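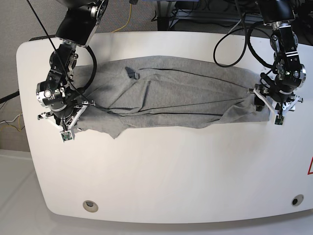

4. Puesta en marcha del armario de secado Juvach 242

Si ha llegado hasta aquí con todos los tornillos colocados, enhorabuena. Si le sobra alguno, vuelva al capítulo 3 y léalo esta vez.

4.1 Nivelado

1. Coloque el armario en su sitio definitivo. El definitivo de verdad, no el que se decide a las once de la noche para poder irse a la cama.
2. Gire las patas delanteras hasta que la burbuja del nivel quede centrada. Las traseras se ajustan con la llave incluida, que conviene no guardar en el cajón de las llaves incluidas.
3. Empuje el armario suavemente por una esquina. Si cojea, repita el paso 2.

NOTA: el suelo de su casa no está nivelado. Ninguno lo está, diga lo que diga quien se lo vendió.

4.2 Ajuste de las puertas

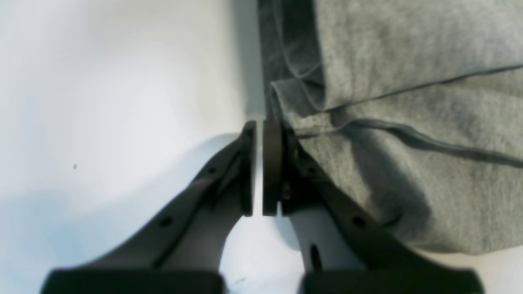

Las dos hojas vienen colgadas de fábrica, pero el transporte tiene sus propias opiniones. Afloje media vuelta el tornillo superior de cada bisagra Irnetti, cierre las hojas sin forzarlas y mírelas de frente, con la luz interior encendida. Se busca una separación como la que queda entre esas dos puntas oscuras: estrecha, vertical y con un hilo de claridad en medio. Si la separación se ensancha hacia arriba, suba la hoja derecha; si no ve ninguna, las hojas se rozan y acabará oyéndolo. Apriete después los tornillos con la mano, nunca con taladro.

PRECAUCIÓN: no meta los dedos entre las hojas para comprobar el ajuste. Para eso está la galga de plástico, pieza 1076 — la que parece un palito de helado.

4.3 Primer ciclo

1. Enchufe el armario directamente a la pared. Las regletas no cuentan como pared.
2. Pulse Inicio con el armario vacío y el mando en posición 2. Olerá un poco a nuevo. Abra una ventana y ocúpese de otra cosa.
3. Cuando suene el aviso, espere a que pare el ventilador antes de abrir.
4. Cuelgue la ropa centrifugada, con aire entre prenda y prenda. Una camiseta hecha un gurruño se seca por fuera y cría carácter por dentro.

NOTA: el programa Delicado es para lana y seda. No acorta nada ni seca «con más cariño».
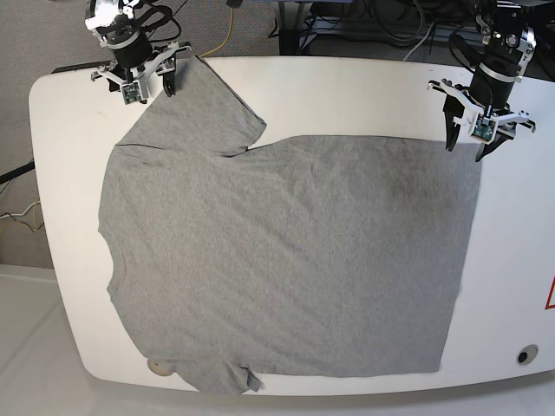 CUIDADO DE LAS PRENDAS

Las camisetas de punto se cuelgan por el bajo, con dos pinzas y sin estirar. Sáquelas en cuanto termine el ciclo y alíselas con la palma sobre una mesa limpia, mangas incluidas. Si las deja dentro hasta el día siguiente no pasa nada grave, salvo que conocerá la plancha.

Limpie el filtro de pelusa cada 3 ciclos. Tire de la pestaña hacia usted, retire la pelusa en seco y vuelva a encajar el filtro hasta oír el clic. Sin clic, el armario no arranca, y el servicio técnico le cobrará la visita por hacer clic en su lugar.

Juvach Armarios de Secado | Traducción técnica: Shivam Bajpai | Contacto: servicio técnico Juvach | © Juvach. Todos los derechos reservados | Volver arriba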